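**Ticket 800: Kettle trips the breaker / shuts off early**
Status: open
Logged by: Anqi Jin
Location: second-floor kitchen, Kiltholm building

Reported complaint: the steel kettle on the butcher-block counter "turns itself off before it boils and takes the toaster with it." Three people have now told me the kettle is dying and that we should order a new one. I'm not convinced. The last kettle was also dying, and it went on to work perfectly well in someone's apartment.

**Nov 30, 2025, first pass**

Filled to the max line, switched on, timed it. Boiled and clicked off by itself with no trouble. Did it again with the toaster running on the same outlet pair and lost power to both. So that's half the complaint explained, and it has nothing to do with the kettle. The sign asking people not to run both at once went up in June and has since gone missing.

The early shutoff I couldn't get at all with a full kettle. With a low fill it clicked off at 74 degrees C on my probe thermometer. Tried again, same fill, and it boiled. One out of 2 is not a pattern.

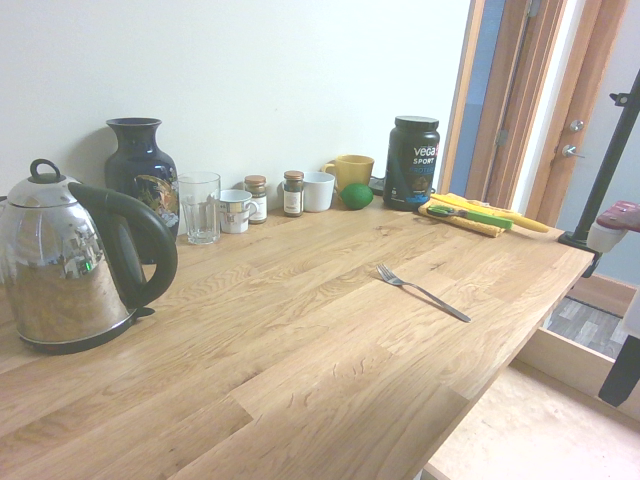

Next suspect was the base. If the kettle isn't sitting flat on it, the contacts can lose each other when the water starts moving around. I lifted it, wiped the ring and the underside, and turned it a quarter turn each time I put it back. No change that I could measure. The Isard help page says to "reseat firmly," which is what they say about everything.

**Second pass, descaling**

Luo from the front office swears by citric acid, and someone else wanted me to use a lime. I used the citric acid. One packet, left it for the time printed on the box, rinsed it out, boiled and dumped two rounds of plain water. There was some scale on the bottom but I've seen far worse in kettles that worked fine.

Low fill after descaling: boiled. Low fill again: boiled. Low fill with the lid not pushed all the way down: never clicked off, I had to do it by hand. Wrong fault, but worth writing down.

**Where this stands**

- Breaker: toaster plus kettle. Confirmed. Put the sign back.
- Early shutoff: seen once, before descaling. Might be fixed, might be luck.
- Lid: push it shut until it clicks.
- Replacement: not approved. The Hakau model people keep sending me is $65 and would trip the same breaker.

If it shuts off early again, please write down how much water was in it and whether the toaster was on. "It did it again" doesn't help me. Leaving this open for now.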